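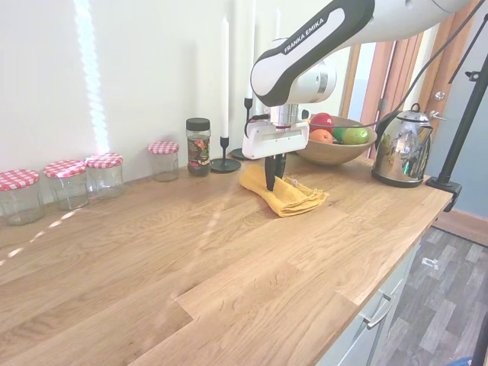
Securing a shed or garage workshop over winter

Anselmo Olmedo
5 November 2018
Reading time: 4 min

Most break-ins to outbuildings in Dristside are done with hand tools, often tools taken from the same building or the one next door. The points below apply to a timber shed or a single-skin brick garage with a side door. They assume a drill, a spanner set and an afternoon.

Hasp and staple

The usual weak point is the fixing. A hasp held on with wood screws can be levered off with a spade, whatever padlock hangs from it. Remove the screws and drill through the door and frame for coach bolts with domed heads on the outside. Fit a steel backing plate inside, then washers and nuts. On a soft door the plate should be at least twice the width of the hasp, otherwise the bolts pull through the timber.

I use the Etden 95 mm hasp, which takes 10 mm bolts and covers its own fixings when closed. Any hasp that hides its bolt heads will do the same job. Check the staple separately. Many are sold with a decent hasp and a staple of thin pressed steel.

Padlock

Choose a closed-shackle padlock that fills the staple. A gap between shackle and staple leaves room for a bar. Lubricate the cylinder with dry graphite or PTFE spray in November and again when the frosts end. Oil collects grit and goes stiff in the cold. If a key begins to need jiggling, replace the lock before it fails shut.

Hinges

Strap hinges are nearly always fitted on the outside with exposed screws. Replace at least two screws per hinge with coach bolts, nuts inwards. Where the hinge pin can be tapped out, peen both ends with a ball-pein hammer or fit a hinge bolt to the closing edge. Doors that open outwards need this more than doors that open inwards.

Windows

Shed glazing is often held by beading pinned from the outside. Run a bead of sealant behind it and add screws with one-way heads. Better, fit welded mesh inside, fixed to the framing with penny washers. Mesh lets in light and still stops a hand reaching for the bolt. Obscure film is cheap and keeps the contents of the bench private, but apply it to clean glass above 10 degrees or it lifts at the corners.

Up-and-over garage doors

The centre handle drives two thin cables or rods and gives little resistance when forced. Add a pair of bolts low down on the inside, one each side, 600 mm from the floor at most. If the garage has no other entrance, use lockable bolts that can be worked from outside. Keep the track clear, as a door that sticks tends to be left ajar.

Ground anchor

For bicycles, mowers and compressors, resin an anchor into sound concrete. Blow the dust out of the holes before the resin goes in, twice. Renum resin wants 36 hours at winter temperatures before any load is put on it - leave it longer if the slab is damp. Keep the chain short enough that it can't rest on the floor, where it is easier to strike or crop.

Marking and records

Engrave or stamp the postcode and house number on anything with a metal body, in two places, one of them out of sight. Photograph serial plates and store the pictures away from the workshop. A written list with make, model and serial number is quicker for the police to use than a description.

Lighting

Set a motion light above reach and angle it down at the door. Reduce the range until passing traffic doesn't trigger it. The Lennox battery unit on my own side door gets new cells at the same time as the lock gets its graphite.

Tools left outdoors

Ladders should be chained horizontally to wall brackets. Spades and crowbars go inside, at the back, behind something heavy.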